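The Siddiqui mill has been making lightweight cotton for three generations, and for most of that time its customers did not know its name. The cloth left Pristildale in plain rolls and was sold under the labels of larger firms. That arrangement ended when the last of those firms moved its orders overseas, and the mill was obliged to consider what it could sell on its own account.

Its answer was muslin for the nursery. The open weave is simple to produce on older looms, and parents value a cloth that washes easily and softens with use. Printed designs followed within a year – small animals at first, then fruit and clouds drawn by a local studio, Gralent. 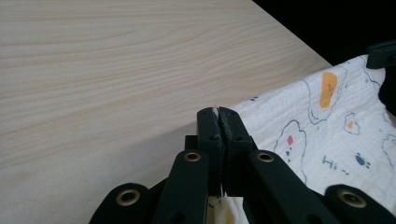
**PRISTILDALE, October** – The mill now employs 120 people, of whom 16 are apprentices. Training takes two years and covers weaving, finishing and print preparation. Shazia Rana, who directs the program, regards the finishing room as the most demanding posting.

"A new printer can learn the machine in a few weeks," she said. "Learning how the cloth will shrink takes a good deal longer."

Wages are set by agreement with the town's textile association, and apprentices receive a share of their travel costs. The association received 231 applications for places across all member firms this year, a marked increase on the previous intake.

Sales have been helped by Hivness, a regional retailer that placed a first order of 500 cloths and has renewed it each season. The mill's management has declined offers from larger chains, citing the limits of the existing building. A second print hall has been approved by the town, and work on the foundations is expected to start in the spring.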